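Speaker notes -- What a rate cut does and doesn't do for people who hold bond funds
Evening session, Duvport branch library, 20 minutes plus questions

Slide 1. Title
Wait for the door to close. Say who the talk is for: people who own a bond fund, usually through work, and have never looked at what is in it. No stock tips. If anyone asks about their own account, talk to them afterward.

Slide 2. Price and yield
Start with one bond. It pays a fixed amount each year. If new bonds pay less, the old one is worth more, and its price goes up until the two match. Say this twice, slowly. Last time I rushed it and the first three questions were all about this slide.

Draw the seesaw on the board. Don't use the software version.

Slide 3. Short end, long end
The central bank sets a rate for very short loans. It does not set the rate on a 10-year bond. That one comes from people buying and selling, and they are guessing at inflation and growth years out.

So a cut can come through and the long rate can go up the same afternoon. Buyers may have expected a bigger cut. They may think the cut will bring inflation back. Either way the fund can lose money on what the radio calls good news.

Pause here for hands.

Slide 4. Duration
Use the word once, then say "rate sensitivity" for the rest of the talk. Rule of thumb: a fund with a duration of six loses six percent if rates rise by one point, and gains six if they fall by one. It's an estimate and it gets worse for big moves.

Tell them where to find the number. It is on the fund's fact sheet, usually on the first page, often in a small table next to the average maturity. The two are different -- people mix them up all the time.

Slide 5. The Marar and Tilon funds
Same starting amount in both, same month, July. Marar holds short bonds, Tilon holds long ones. After the cut, the Tilon holder was down 959 dollars at the worst point and the Marar holder was close to flat. By the end of the chart Tilon was ahead by 2337 dollars.

Don't let this turn into "Tilon is better." Somebody who needed the money in the bad stretch would have sold at a loss. Ask the room when they expect to need theirs.

Slide 6. Credit
Corporate bonds carry a second risk. Rates get cut when the economy is weak, and weak companies miss payments. Uneck is the case on the slide: rates fell, its bonds fell too. Keep this to two minutes.

Slides 7 to 9.

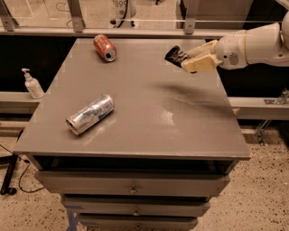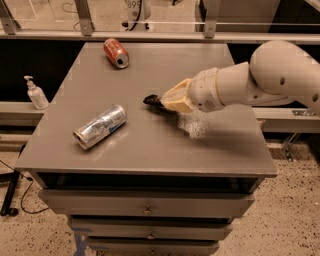
Cans on the gray cabinet.

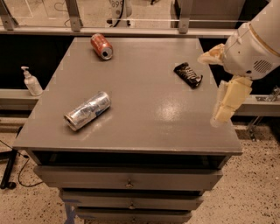 Slide 10. What to check at home
Read the list out, then leave it up during questions. Duration. Share of the fund in government bonds. Yearly fee. The date you expect to spend the money.

On fees: when yields are low, the fee takes a bigger share of what the fund earns. Have the one-line sum ready on the board.

Likely questions: Should I move to cash? (Depends on the date. Cash rates drop soon after a cut, so the rate they see today may not last.) Are bonds safe? (From what? Go back to slides 4 and 6.) Why did my fund fall and my neighbor's didn't? (Slide 5.)

Handouts are by the exit. Room has to be clear by 8:30.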